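Häufige Fragen zu Internet, Telefon und Fernsehen im Ferienhaus

Ich bekomme über mein Kontaktformular ständig dieselben Fragen, seit ich hier über unser Häuschen in Ploluma schreibe. Deshalb sammle ich die Antworten jetzt auf einer Seite. Ich bin kein Techniker, ich zahle nur seit Jahren die Rechnungen und habe mich durch etliche Hotlines telefoniert (die Warteschleifenmusik von Moradi kann ich inzwischen mitsummen).

Welchen Anbieter habt ihr?

Im Moment Rimix, über Richtfunk. Davor waren wir bei Moradi, da kam das Internet noch über die alte Telefonleitung. Das war okay zum Mailen, aber abends ging kaum noch was. Glasfaser soll im Ort irgendwann kommen, in unserer Straße habe ich davon bisher nichts gesehen.

Wie schnell ist das denn nun wirklich?

Gebucht haben wir 50 Mbit/s. Morgens kommt das auch ziemlich genau so an, im August am Abend, wenn alle Häuser belegt sind, deutlich weniger. Zum Fernsehen reicht es uns trotzdem. Wer mit großen Dateien arbeiten muss, sollte die lieber vor dem Frühstück hochladen!

Gilt das für ganz Ploluma?

Nein, leider überhaupt nicht. Unten am Hafen hängen viele noch an Moradi und sind zufrieden, oben am Hang braucht man für Rimix freie Sicht zum Mast. Fragt am besten die direkten Nachbarn und lasst euch die Geschwindigkeit auf dem Handy zeigen. Auf die Karten der Anbieter würde ich nicht viel geben, laut denen ist sowieso alles grün.

Muss ich mich lange binden?

Bei uns waren es 12 Monate Mindestlaufzeit, danach kann man monatlich raus. Es gibt auch einen Saisontarif, der ist pro Monat teurer, lohnt sich aber, wenn das Haus im Winter leer steht. Achtung, die Antenne ist dann nur gemietet und muss zurückgegeben werden.

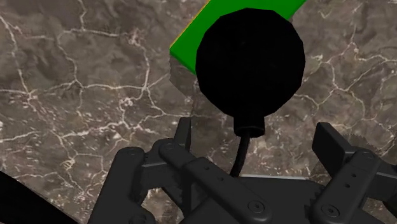

Beim Einrichten kam übrigens 2 Mal ein Monteur. Einmal hat er die Antenne aufs Dach gesetzt, beim nächsten Mal das Kabel ordentlich nach innen gezogen, und dafür musste ein Loch durch die Außenwand. Wenn ihr zur Miete wohnt, klärt das vorher schriftlich mit dem Vermieter.

Kann ich meinen eigenen Router benutzen?

Ja, das geht. Die Zugangsdaten stehen allerdings nicht im Begrüßungsbrief, die muss man extra anfordern. Ich habe das Leihgerät behalten, es läuft, und ich hatte ehrlich gesagt keine Lust auf noch einen Anruf.

Wie guckt ihr deutsches Fernsehen?

Über Gredum, das ist eine kleine Box am Fernseher. Auf einem Anschluss laufen bei uns bis zu vier Geräte gleichzeitig, das hängt aber vom Paket ab. Manche Sportübertragungen sind im Ausland gesperrt, da hilft auch die Box nicht. Für Nachrichten und Krimi am Sonntagabend reicht es allemal :-)

Und das Festnetz?

Haben wir gekündigt. Wir telefonieren nur noch übers Internet und haben unsere alte Nummer mitgenommen, das hat über 4 Wochen gedauert. Kündigt den alten Vertrag auf keinen Fall selbst, das muss der neue Anbieter machen, sonst ist die Nummer unter Umständen futsch.

Was mache ich bei Stromausfall?

Router aus, kurz warten, Router wieder an. Die Antenne braucht danach ein paar Minuten, bis sie den Mast wiederfindet, also bitte nicht gleich nervös alle Stecker ziehen (so wie ich beim ersten Mal).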